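Clip-top tubs wanted as Dusstead lunch club runs short

The Dusstead lunch club is asking for food tubs back. Any tubs, but clip-top ones for preference, and with the lid if you still have it.

The club sent out 1323 portions over the winter, most of them in plastic boxes that were meant to come home again the week after. Plenty haven't. At the last stock check there were 77 left on the shelf at the Guro Rooms, and roughly 70 meals go out on a normal day, so there is next to nothing spare when a batch is still being washed.

"We're not cross with anyone," said Dexter Aquino, who runs the kitchen. "They end up in the back of a cupboard with buttons in. I've got two of ours at home myself. But have a look, please."

Stained ones are fine. Curry and tomato leave a mark on clear plastic which no amount of scrubbing shifts, and the club will take them as they are so long as they're clean and not split. Cloudy is fine too. Cracked corners are not - they leak in the van bags.

Clear plastic tub, white table. 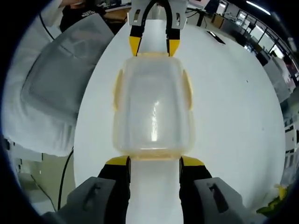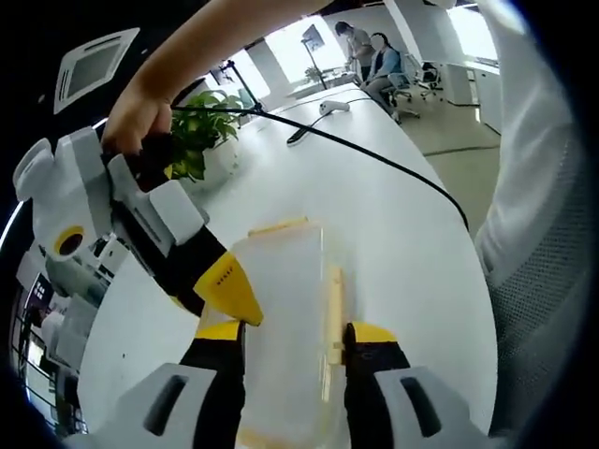
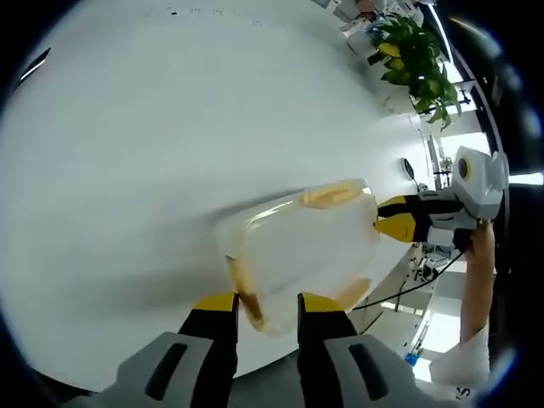 Drop-off is at the side door of the Guro Rooms, from 9am until the kitchen shuts at 3. There's a crate just inside. The Dimaculangan bakery on the corner is also taking them over the counter in the mornings, and will pass them on. Please don't leave bags on the step overnight, the foxes have had two lots allready.

Lids on their own are wanted as well. The kitchen has a drawer of boxes with nothing to fit them, and Mr Aquino reckons half the missing lids are sitting in the same cupboards as the missing tubs. Write nothing on them - the marker doesn't come off and the labels won't stick over it.

Sizes: anything that holds a main meal. Small round pots for sauce or custard not needed, there are too many of those. Takeaway trays no good either, they go soft in the dishwasher.

Grekness residents on the Thursday-side round can hand theirs to the driver instead, rinsed if poss. The driver has a spare bag in the front.

The club is hoping to be back to full stock by December, when the numbers go up and the Christmas dinners need a second box for the pudding. Meals carry on as normal untill then, same price, same menu sheet.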